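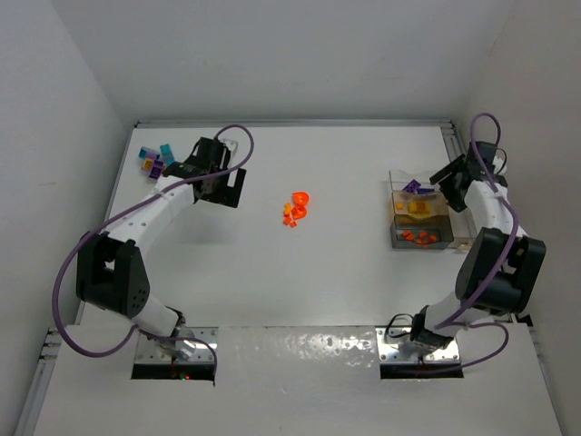

Building blocks on a white table, unsorted. The orange parts lie in a group of their own.

Sorting mixed building blocks by colour: which trays are suitable?
Asked by Myfanwy Gwilliam, 12 Jan 2018

Our after-school centre at Trellari has received a donation of about 900 loose building blocks. The management has asked that they be stored by colour, so that children may return them without assistance. At present they are kept in two deep boxes and the small pieces sink to the bottom.

I should be grateful for guidance on two matters. First, should the trays be clear or coloured? Secondly, how should one treat pieces that contain more than one shade? Members of staff do not agree on this, and I would like to settle the rule before labels are printed.

Answer by Indrek Ramanauskas

Clear trays are recommended. A coloured tray alters the look of the blocks inside it, and pale lavender in particular is easily mistaken for grey. The trays should be shallow enough for a child to see the bottom layer. We purchased ours from Humphreys in November and they have proved adequate, although the lids are of little use and we have put them away.

As to shades, we place purple and blue-violet together. A tray for every shade was tried for a term and then abandoned — the children could not tell where one ended and the next began, and neither could the staff.
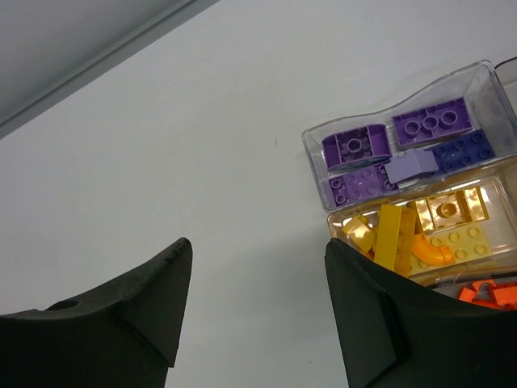 Clear trays grouped by colour. Purple and blue-violet blocks share the uppermost one.

Please also note that sorting is best carried out on a plain, pale surface with the trays kept to one side. Tip out a modest quantity at a time. Pieces which are joined together should be separated first, unless they belong to a set.

Answer by Fiorella Lo Presti

We just use ice cream tubs. Works fine.

Answer by Consuelo Huaranga

I would support the first answer, with one addition. Blocks in two colours should go with whichever colour covers the larger part, and this should be written on the label. Where the parts are equal, we keep a separate tray marked "mixed". It fills slowly and is emptied each term. 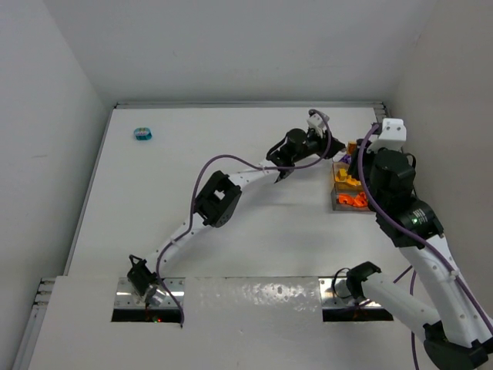
Should the blocks be washed before they are sorted?

Donated blocks should be washed before sorting, in warm water with a little washing-up liquid, and left on a towel overnight. Studs should face upwards when rinsing and downwards when drying, as water collects in the hollow underside.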